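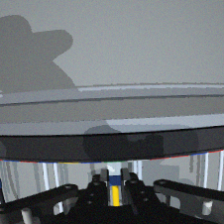 4. Filling the Waltix water softener with salt

1. Press Hold on the control panel. The display shows 12 when the valve is parked.
2. Lift off the lid and check the salt level. Refill if it is below the Low line.
3. Pour in salt pellets up to the Full line, around 70 pounds for an empty tank. Do not use rock salt.
4. Break up any hard crust with a broom handle. Do not strike the tank wall.
5. Replace the lid and press Hold again.

Note: Wait 5 hours before starting a manual rinse.

Caution: Do not add bleach or cleaners to the salt tank.

If the panel shows error 1198, close the inlet valve and see Section 7.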